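Radomir Shehu and Giorgia Valentini
January 19, 2022

4. What the kitchen staff were left with

The case for automating the back counter at Villa was made to us in terms of relief. Semberg, which supplied the system, told the staff that the arms would take over the setting out and putting back of tools and bottles, and that people would be free for cooking. We spent 27 shifts at the site and are not convinced that this is what the staff got.

Part of the trouble lies in what was counted. The supplier's log for December lists 654 completed moves and gives a success rate of 98 percent. A move is complete when the gripper has let go of the object inside the target area. The log doesn't record whether a cook then had to turn the object, push it back or go and look for it. Nor does it record the work done before a shift so that the arms have a counter they can deal with. That work went to the two most junior people in the kitchen, who had no time set aside for it. One of them told us she now arrives 10 minutes early, unpaid, and that she doesn't think of this as part of the system.

The manager does not think of it that way either. When we asked him who looked after the arms, he named Semberg. When we asked the cooks, they named each other.

Tools were a steady source of friction. Before the change, a cook grabbed a whisk and put it back wherever there was room. The holder now has an agreed layout, and a ladle returned to the wrong compartment may be treated as missing. Staff described being corrected by coworkers for habits that had never bothered anyone. Brakine, the second site in our study, reported the same complaint, though its counter is larger and the staff there had more say in the layout. Figure 3 shows the counter at Villa.
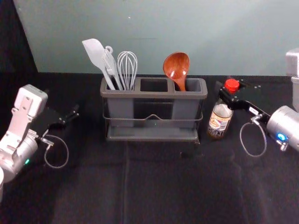
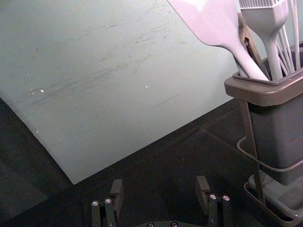
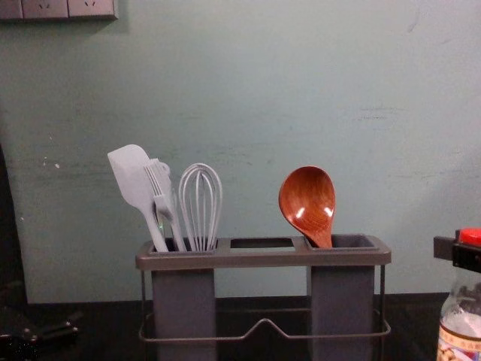 Figure 3. The utensil holder and its surroundings at Villa. The first and third views show the wooden ladle in a compartment by itself and the red-capped bottle to the right of the holder.

We don't claim that the old way of working was better. Two cooks said they would not go back to it, and one of them has a bad shoulder and had good reason to want less reaching. Our objection is narrower. Werton (the owner of both sites) has used the December figures to argue for one fewer person on the early shift, and those figures leave out the hours that make them possible. Whether the early shift can run with one person fewer is a question that could be tested. At the time of writing it had not been, and the new schedule had already been posted by the lockers.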